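# 4장. 작업 위치 잡기와 머리 카메라 맞추기

3장까지 마쳤다면 Bosstead 하부 프레임 위에 Okico 상체가 올라가 있고 배선도 정리된 상태이다. 이 장은 2023년 3월 개정판 배선도를 기준으로 한다.

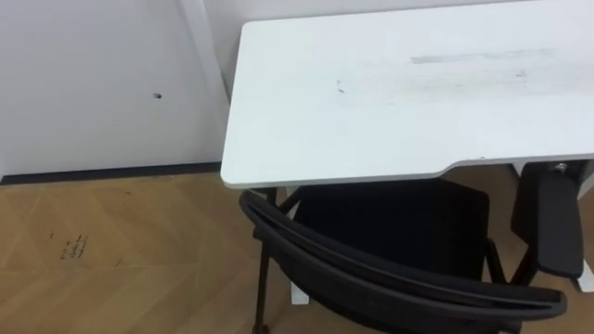
Okico는 책상 앞에 서서 상판 위의 물건을 다루도록 설계되어 있으므로, 팔을 달기 전에 로봇이 설 자리와 머리 카메라의 각도를 먼저 정한다. 카메라 각도는 책상 높이와 책상까지의 거리에 따라 달라진다. 흰 벽 옆에 흰 책상을 둔 방에서는 상판과 벽의 밝기가 비슷해 모서리 인식이 불안정해질 수 있으니 4.3의 노출 설정을 반드시 거친다. 검은 사무용 의자가 책상 밑에 일부만 들어가 있으면 등받이와 팔걸이가 로봇이 설 자리를 차지한다. 카메라 방향만 대강 보는 동안에는 의자를 그대로 두어도 되지만, 하부 프레임에 전원을 넣기 전에는 완전히 치운다.

## 4.1 필요한 것

- 조립된 Okico 상체와 Bosstead 하부 프레임
- Cheetham 모터 제어 보드(펌웨어 설치 완료)
- 12 V 전원 공급 장치
- Ident가 설치된 노트북
- Ident 보정판
- 줄자, 수평계, 육각 렌치
- 마스킹 테이프
- 마른 천

팔과 그리퍼는 아직 장착하지 않는다. 이미 장착했다면 커넥터를 분리하고 어깨 고정 핀을 끼운 다음 진행한다.

> **주의**
> 이 장의 작업 중에는 구동 바퀴가 예고 없이 돌 수 있다. 4.4에 들어가기 전까지 바퀴 전원 스위치를 꺼 둔다.

## 4.2 설 자리 표시하기

1. 책상을 벽 쪽에 놓고 흔들어 본다. 다리가 들뜨면 받침을 조절한다. 조절 받침이 없는 책상은 다리 밑에 얇은 고무판을 댄다.
2. 책상 하부 프레임의 볼트를 손으로 만져 보고 헐거운 것이 있으면 조인다. 나중에 책상이 밀리면 보정을 처음부터 다시 해야 한다.
3. 상판의 먼지와 얼룩을 마른 천으로 닦는다. 흰 상판의 회색 얼룩이나 작은 검은 점은 Ident에서 물체 후보로 잡히는 경우가 있다. 지워지지 않는 자국은 그대로 두고 4.5에서 마스크로 처리한다.
4. 상판 앞쪽 가장자리에서 바닥으로 수직선을 내려 테이프로 표시한다. 앞 가장자리가 안쪽으로 파인 책상이라면 파인 부분을 기준으로 잡지 말고 가장 앞으로 나온 직선 부분을 쓴다.
5. 그 선에서 앞쪽으로 311 mm 떨어진 곳에 평행하게 두 번째 선을 붙인다. Bosstead 프레임의 앞면이 올 자리다.
6. 책상 상판의 작업 영역 중앙을 정하고, 두 번째 선 위에 같은 위치를 표시한다.
7. 하부 프레임을 손으로 밀어 표시에 맞춘다. 프레임 앞면과 테이프의 어긋남은 양쪽 끝 모두 2 mm 이내여야 한다.
8. 앞바퀴 잠금 레버를 내린다.

**참고.** 헤링본 무늬 바닥에서는 널의 이음선을 기준선으로 삼지 않는다. 무늬가 비스듬해서 눈으로 맞추면 프레임이 돌아가기 쉽다. 줄자로 양쪽 끝을 각각 잰다.

**참고.** 바닥 감지 센서를 쓰는 구성에서는 테이프 색이 중요하다. 밝은 나무색 바닥에는 파란색이나 검은색 테이프를 권한다. 노란색은 조명에 따라 구분이 되지 않는다.

> **주의**
> 의자를 옆으로 밀어 두기만 하면 바퀴 달린 의자가 다시 굴러 들어올 수 있다. 로봇의 이동 범위 밖에 두거나 방에서 뺀다.

## 4.3 머리 높이와 노출 설정

1. 목 기둥의 클램프를 푼다. 한 손으로 머리를 받친 상태에서 풀어야 한다. 기둥에는 스프링이 없어 그대로 내려앉는다.
2. 바닥에서 렌즈 중심까지의 높이를 책상 상판 높이보다 충분히 높게 올린다. 표준 길이의 기둥을 쓸 때 하한은 94 cm이며, 이보다 낮으면 상판 뒤쪽이 화각에 들어오지 않는다.
3. 클램프를 조이고 수평계를 머리 윗면에 올려 좌우를 확인한다.
4. 노트북을 연결하고 Ident를 실행한다. **장치 > 머리 카메라**에서 미리보기를 연다.
5. 미리보기에서 상판의 앞 가장자리가 아래쪽에 수평으로 놓이도록 고개를 숙인다. 가장자리가 기울어 보이면 4.2의 7단계로 돌아가 프레임 방향부터 바로잡는다.
6. 자동 노출을 끈다. 노출 값을 천천히 낮추면서 상판 테두리와 벽의 경계가 갈라져 보이는 지점을 찾는다.
7. 경계가 끝까지 나타나지 않으면 상판 테두리를 따라 어두운 테이프를 붙이고 6단계를 반복한다.
8. **저장**을 누른다. 저장하지 않고 미리보기를 닫으면 자동 노출로 돌아간다.

**참고.** 낮에 맞춘 노출 값은 밤에 맞지 않는다. 창이 있는 방이라면 커튼을 닫고 실내등만 켠 상태에서 설정하는 편이 낫다. 공용 작업실처럼 조명을 마음대로 바꿀 수 없는 곳에서는 프로필을 두 개 만들어 골라 쓴다.

**참고.** 벽에 작은 구멍이나 못 자국이 있으면 Ident가 이것을 특징점으로 잡는다. 움직이지 않는 점이라 방해가 되지 않으며 메울 필요도 없다. 달력이나 전선처럼 흔들리는 것은 떼어 낸다.

## 4.4 전원 넣기와 제동 시험

1. 로봇 주위의 바닥을 비운다. 케이블은 책상 다리 쪽으로 돌려 바퀴에 닿지 않게 한다.
2. 비상 정지 버튼을 누른 상태로 둔다.
3. Cheetham 보드의 극성을 확인하고 12 V 전원을 연결한다. 녹색 표시등이 켜져야 한다. 빨간색이 켜지면 바로 전원을 뽑고 3장의 배선도를 다시 본다.
4. 앞바퀴 잠금 레버를 올린다.
5. 바퀴 전원 스위치를 켠 다음 비상 정지를 해제한다.
6. Ident의 **수동 이동**에서 속도를 최저로 놓고 뒤로만 움직여 본다. 이때 앞으로 가는 명령은 주지 않는다.
7. 움직이는 도중에 비상 정지를 누른다. 바퀴가 즉시 멈추지 않으면 제동 저항의 커넥터를 점검한다.
8. 제동이 확인되면 프레임을 다시 두 번째 선에 맞추고 잠금 레버를 내린다.

> **경고**
> 비상 정지 버튼에 손이 닿지 않는 곳에서 로봇을 움직이지 않는다. 노트북의 정지 버튼은 비상 정지를 대신할 수 없다.

## 4.5 보정과 마스크

1. 바퀴 전원 스위치를 끈다.
2. 보정판을 상판 중앙에 평평하게 놓는다.
3. Ident에서 **보정 > 책상면**을 고르고 **시작**을 누른다.
4. 화면의 안내에 따라 보정판을 옮긴다. 손을 완전히 뺀 다음 촬영 키를 누른다. 팔꿈치로 책상을 짚지 않도록 한다.
5. 오차 막대가 녹색이면 **적용**을 누른다. 노란색이면 초점이 맞지 않거나 판이 휘어 있는 경우가 대부분이다.
6. 보정판을 치우고 빈 상판을 한 장 촬영한다.
7. **마스크 편집**에서 지워지지 않는 얼룩을 사각형으로 덮는다. 얼룩이 길게 뻗어 있으면 큰 사각형 하나보다 좁은 것을 여러 개 이어 붙인다. 마스크 안에 놓인 물건은 인식되지 않는다.
8. 프로필 이름에 방과 책상을 알아볼 수 있는 말을 넣어 저장한다.

## 4.6 잘 되지 않을 때

| 증상 | 확인할 것 |
|---|---|
| 상판 모서리가 벽까지 이어진 것으로 나온다 | 노출을 더 낮추거나 테두리에 어두운 테이프를 붙인다 |
| 책상 앞에 검은 장애물이 계속 잡힌다 | 의자가 남아 있는지 본다. 메시 등받이는 거리 값이 들쭉날쭉하게 나온다 |
| 빈 상판에 물체가 표시된다 | 상판을 닦고, 남는 자국은 마스크로 덮는다 |
| 어제는 맞던 보정이 오늘은 틀어진다 | 책상 다리와 테이프의 위치, 목 기둥 클램프 |
| 미리보기가 검게 나온다 | 카메라 케이블을 허브가 아닌 노트북에 직접 연결한다 |

책상을 옮기거나 목 기둥의 클램프를 풀었다면 4.3의 5단계부터 다시 한다. 의자만 넣었다 뺀 경우에는 4.2의 7단계에서 프레임 위치만 확인하면 된다. 팔 장착은 5장에서 다룬다.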